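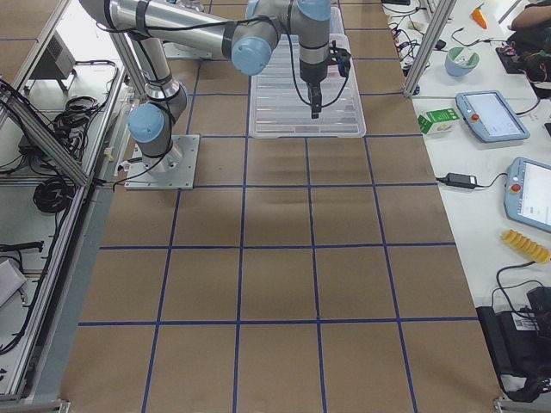 Getting a clean picture off an old camcorder deck

I have been copying a box of Video8 and Hi8 tapes on and off since January, and most of the trouble has been in the chain between the deck and the computer. These are my notes on timing errors, which took up more evenings than the rest of the job put together.

The symptom

Vertical edges near the top of the picture lean to the right, then settle a few lines down. On a door frame or a lamp post it looks like a hook. On faces it is hard to see at all, and I copied three tapes before I noticed. The rest of the picture has a slight ripple, worst on tapes recorded at long play.

The cause is well known. The tape does not pass the heads at a perfectly steady speed, so each line comes off a little early or a little late. An old television with a tube follows this without much fuss. A capture device samples each line against its own clock, and any error in the start of the line ends up as a sideways shift in the file. Once it is in the file it is very hard to remove.

What I tried first

Changing the capture card. I had two to hand, a Grellar USB unit and an older internal card. The Grellar shows the hook over about twice the height. The internal card hides it better but drops frames whenever the sync gets rough, and then the sound drifts. On one 90s holiday tape the sound was late by most of a second at the end.

Changing the cable made no difference to the hook. Going from composite to S-video did remove the crawling dots along coloured edges, so I kept it, but the two faults are separate and should be dealt with separately.

Cleaning the heads helped with dropouts on two of the tapes. It did nothing for timing.

Line correction and frame correction

Two kinds of box get sold under the same name, and it is worth being clear about which one you are buying.

A line corrector stores a few lines and lets each one out at the right moment. It straightens the hook and the ripple. Many of the better decks had one built in, usually under a menu entry with "TBC" in it.

A frame synchroniser stores a whole field or frame and sends it out against a steady clock. It stops the capture card losing lock, so no frames are dropped. It may do little or nothing for bent edges, depending on how it samples its input.

I bought the second kind expecting the first. It was a Brumimell rack unit, 40 euros plus postage, from Margus Sproģis, who had said quite plainly in his advert that it was a synchroniser. The dropped frames stopped. The hook stayed exactly where it was.

The chain I settled on

Deck with its own line corrector switched on, S-video out to the Brumimell, S-video out of that to the internal card. Noise reduction in the deck is switched off. It smears anything that moves, and software does a better job later with more time to think.

Levels needed a small change. The rack unit puts out white slightly hot, and the card was clipping skies. I turned the gain down until a test tape with a white card on it peaked below 235, then left it alone. Black was fine as it was.

Files are stored without loss, interlaced, at the full 720 by 576. An hour comes to roughly 30 GB. I do not deinterlace at capture, and I would not crop the switching noise at the bottom of the picture at this stage either.

Still open

Tapes recorded on one particular camera still jump at every scene change. Vaida Dambrauskienė thinks the control signal is weak there and that a different deck might follow it better. She has offered me hers to try on Tuesday.

The rack unit also runs warm, and after 200 minutes or so a faint diagonal pattern appears in flat areas. I have ordered new capacitors for its power supply. Until they arrive I am doing one tape at a time with the lid off and letting it cool in between.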